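Inicio | Foros | Bandas y percusión | Campus | Buscar
Tiempo de lectura: 3 min
Imprimir | Enviar por correo

Tema: Humedad en la sala de instrumentos tras la inundación del sótano

bghoneim
Abro hilo por si alguien ha pasado por lo mismo. El 2/1/20 reventó una tubería en el sótano del edificio de música y el agua llegó al segundo estante del almacén de la banda universitaria. Afectados: los estuches de las tubas, dos bombos de marcha y casi todo el archivo de partituras. Los uniformes estaban en la planta alta y no les pasó nada. El seguro del campus cubre el continente, pero del contenido solo lo inventariado, y nuestro inventario lleva sin actualizarse desde antes de la reforma.
Tengo 186 carpetas de papeles mojadas. ¿Congelar o secar al aire?
Bouchra Ghoneim, archivo de la banda

titero_bajo
Congelar lo que no se pueda atender en 48 horas. Secar al aire solo si hay espacio, ventilador y papel secante de sobra. Con papel estucado, ni lo intentes al aire: se pega.

drelteo
No estoy de acuerdo con congelar por sistema. Las partichelas de marcha suelen ser fotocopias en papel corriente, sin valor como original. Se escanean húmedas, hoja por hoja sobre acetato, y se tiran. Congelar y liofilizar cuesta más que volver a comprar el material.

titero_bajo
Eso vale para las copias. Si hay arreglos manuscritos, el original se conserva. Y escanear papel húmedo en un alimentador automático acaba con el alimentador.

drelteo
He dicho hoja por hoja. En cristal plano.

bghoneim
Hay 3 cajas de manuscritos de antiguos directores. Esas ya están en el congelador de la cafetería, en bolsas, sin prensar. El resto son copias.

d_naciri
Trabajo en conservación preventiva en otra universidad. Varias cosas:
- Separad hoy los estuches de los instrumentos. El forro retiene agua durante semanas y ataca el lacado.
- Válvulas y bombas: desmontar, aclarar con agua limpia, secar y aceitar. Si era agua de tubería limpia, no hace falta más. Si subió por el desagüe, desinfección y guantes.
- Bombos: quitar parches y aros. El casco se seca despacio, lejos del radiador, o se deforma.
- Deshumidificador al 50 %, no menos.
Doaa Naciri

iltley
Sobre el último punto: 50 % en un sótano en enero es optimista. Nosotros alquilamos un equipo de 500 euros al mes y no bajamos de 60 hasta que la empresa abrió los tabiques. La placa de yeso estaba empapada por detrás. Si no abren, el moho sale en primavera.

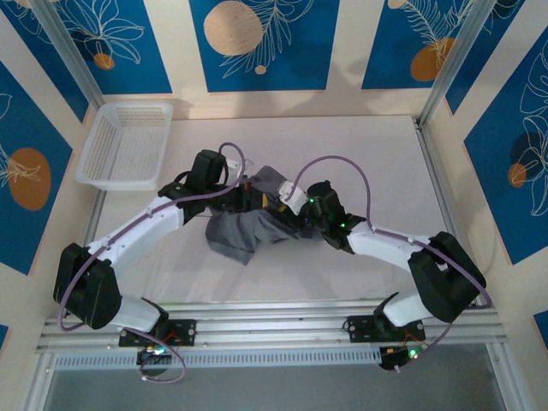 Pedid además la lectura del higrómetro de contacto por escrito y con plano de los puntos medidos. A nosotros la aseguradora nos discutió la segunda fase de obra por no tener la primera medición firmada.

d_naciri
De acuerdo con abrir los tabiques. El 50 % es el objetivo, no el punto de partida. Bajar de golpe desde 80 raja la madera de los cascos - mejor por escalones.

belkadi
Una duda sobre el inventario. ¿Sirven las hojas de préstamo a los músicos como prueba? Llevan número de serie y firma.

iltley
A nosotros nos las admitieron para los metales. Para percusión no, porque no tenían número de serie. Se resolvió con facturas de compra.

drelteo
No os fiéis. Depende del perito. Al nuestro las hojas de préstamo no le valieron de nada y pidió albaranes originales.

bghoneim
Gracias. Los metales están fuera de los estuches y las válvulas en proceso. Confirmado que era agua limpia, de la acometida. Mantenimiento acepta abrir el tabique norte, el sur todavía lo discuten. Pido la medición por escrito mañana a primera hora. De las facturas he encontrado las de las tubas; las de los bombos siguen sin aparecer.

titero_bajo
Prueba con la tienda. Suelen guardar duplicado varios años.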